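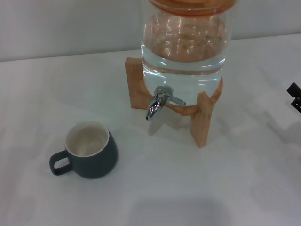 Somora Book Circle — notes from the August meeting

We got going a little after seven, once everyone had found a chair and stopped talking about parking. I took the notes again, so please forgive any place where I was listening too hard to write. If I have put words in your mouth, tell me next time and I will fix them.

Last month's notes

Read and accepted, with one change. I had written that we all disliked the ending of the spring book, and it was pointed out to me (kindly!) that two people loved it. The notes now say so.

This month's book: The Cluleo Letters

We spent most of the evening on this one, and I think it was one of our better talks in a long while. The book runs to 302 pages and is told entirely in letters between two sisters who have not seen each other since their mother's funeral. Most of us finished it. One member stopped at page 258 and said she was saving the rest for a train ride, so we tried very hard to be careful about the last part, and mostly managed it.

There was a lot of love for the older sister. She is bossy and she never once asks how anybody is feeling, and yet by the middle of the book several of us wanted to have her over for supper. The letter about the broken stove got read out loud, and then got read out loud again for those who had come in late. The younger sister was harder going. Some felt she was only there to be written to, and that her own letters sounded like the author hurrying to get back to the other one.

The long gap in the letters, where a whole winter goes by with nothing, took up a good part of the hour. I loved it myself and said so at more length than I meant to. To me it felt just the way it feels when you keep meaning to write to someone and the weeks slide away. 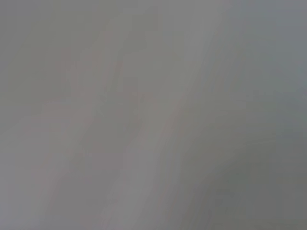
Lesego Msimang did not agree, and said that the missing winter felt to her like a chapter the author had not known how to write, and that she would have traded all the stove business for one honest letter from January. She added that she had gone back to check whether she had skipped some pages.

That split the room nicely. A few people came over to her side, and there was a side talk about whether a story in letters can ever show you the thing nobody wants to put on paper. We did not settle it. On the question of whether we would read the second book about the family, 11 said yes and 5 said probably not, though two of the yeses wanted a good long break first.

Next book

Three titles had been put forward. Khumalo, the one about the ferry pilot, was the clear favorite and will be our book for next month. The library has a few copies and will hold them at the front desk under the group's name. The ghost story stays on the list for the fall. The third was withdrawn by the person who suggested it, who has now read it and would like to spare us.

Other matters

The question of large print copies came up again. We agreed to ask about these before we choose a book from now on, as it is no fun to find out afterward.

The Kudimach reading group has invited us to a shared evening later in the year. Everyone was in favor, and we would like to pick something short — a novella or a few stories — so that both groups have a fair chance of finishing. Please bring ideas.

Someone has left a copy of the spring book behind with a great many pencil notes in it. It is a pleasure to read and we would like to get it back to its owner. It is on the returns shelf by the door.

We closed at almost nine. Next meeting at 7:00 p.m. as usual, same room, and please read at least as far as the storm.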